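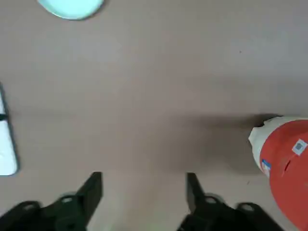
Bereket Yimer wanted to know first whether I'd tried turning it off and on, so yes, 117 times. My home-built arm closes its gripper fine with nothing in it. Give it a bottle and it squeezes for a moment, then sags open like it lost interest. Same servo on both fingers, Kassa board, 3 evenings gone. What am I missing?
Posted by Natnael Beyene

Ebise Hadgu
Power. Your servo is drinking from the board's own 5V pin, I'd bet lunch on it. Give it a separate supply and tie the grounds together. Forget the grounds and you'll be back with a stranger problem.

Kidus Tsegaye
mine did this, got a bigger servo, now it crushes cups. so kind of fixed

Bülent Saraç
Ebise is right. Also check the horn screw, mine was 2 turns loose all of August.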